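## 4. The Stomside kit on a small insertion task

We bought the Stomside hand-held gripper kit for a plain reason: we wanted to collect manipulation demonstrations without tying up an arm, and it was the only kit on our list that could be taken out of its case and used the same morning. It comes with two finger assemblies, a mounting plate and a capture program from Zendden. Setup took 80 minutes, most of it spent on the software license (the hardware went together beautifully!). We compared it with the older Arari hand tool, which we had used for the sorting tasks in Section 3, and kept the table and the operators the same for both.

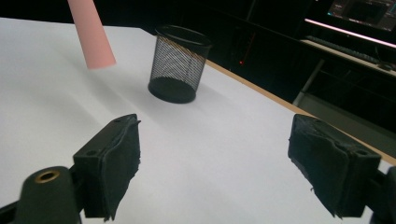
Put-in-container tasks were where we expected the kit to shine, and they are also hard on a hand tool, as the operator has to judge the opening of the container from behind the fingers. We chose a wire mesh pen cup on a white tabletop as the target. The mesh is a lovely test for any vision model, with the table faintly showing through the sides, and the solid black rim gives an edge that a tracker can hold on to. The wide jaw was a real pleasure in use. Operators could keep the cup in sight between the fingers for most of the approach, and they asked for fewer practice runs than they had with the Arari tool.

In all we recorded 1335 demonstrations of this task with the Stomside kit, over 3 sessions in December. The Zendden program saved every one of them without a dropped file, and its trimming tool let us mark the start and end of a run with two key presses. We would happily pay for that tool on its own.

The finger pads deserve a longer note. They are soft, they grip light objects very well, and they fray. Stomside rates a pair for 3000 closures, and we would plan on changing them sooner wherever the look of the pad matters to the trained policy. Spare pads are sold only in full sets, so a lab that wears out one side first will end up with a drawer of extras.
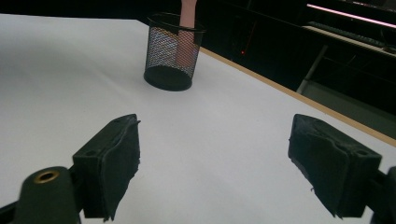 **Figure 3.** Pink object upright in the mesh cup, jaw open.

Macedo, reading a draft of this section, objected that a hand tool flatters the operator: people correct a bad approach with the wrist, and an arm with tighter joint limits may not be able to follow. We agree that this is a fair worry. The kit's export step has a reach check for exactly this case, and we now run it on every demonstration before training. It is quick, it flags the doubtful runs by name, and the settings for our own arm are listed in the appendix.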